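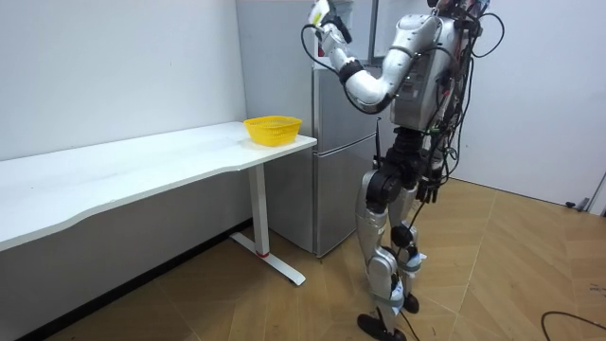 Stunulex has started taking bookings for its kitchen helper trial, and I've been to Clokurbridge to see what you get. It's a humanoid on hire for 40 days (so no, you don't get to keep it!) and it works on ordinary fridge jobs. You'd want a bit of floor space, mind, with all those black cables hanging down its back.

Home > Local News > Technology

Marwa Ramadan, who runs the bookings, told me they'd had 480 enquiries since January.

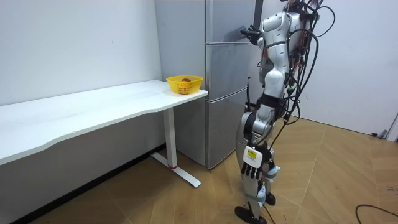 She reckons most came from people who just want a hand with the shopping, and I can't blame them!

Setting up takes some six hours, and an engineer stays for the first go. I liked how plain the kit around it is – a yellow basket of fruit on a white table, right beside the fridge, much like my own kitchen.

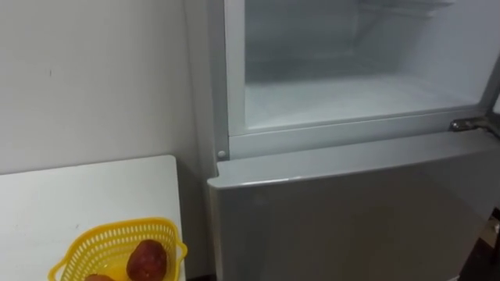

The price hasn't been settled yet. Reda Badawi wants it kept low for the first homes, and I do hope he wins. My own freezer, unlike the bare one there, is stuffed with peas, so I'd have some clearing out to do first.

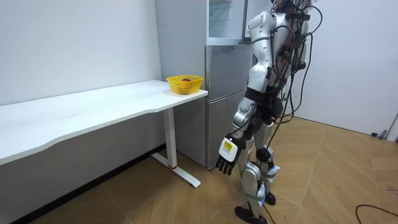

How to book

Places open in February 2018 through the Stunulex office.

7 comments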